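Android support technician, Rilance

Rilance maintains app updates on 530 Android handsets for field staff. We need one technician, 30 hours a week, from August. Duties: clearing failed installs, testing new releases and logging faults.

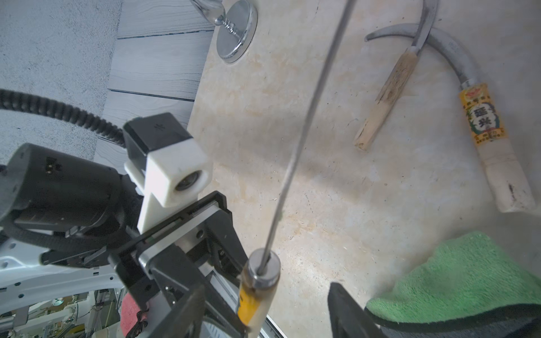

Thin steel rod with a wrapped handle, held in a gripper.

Two years of handset support required — command-line skills preferred. Send a CV to Bayu Pasaribu, Rilance, quoting post 19.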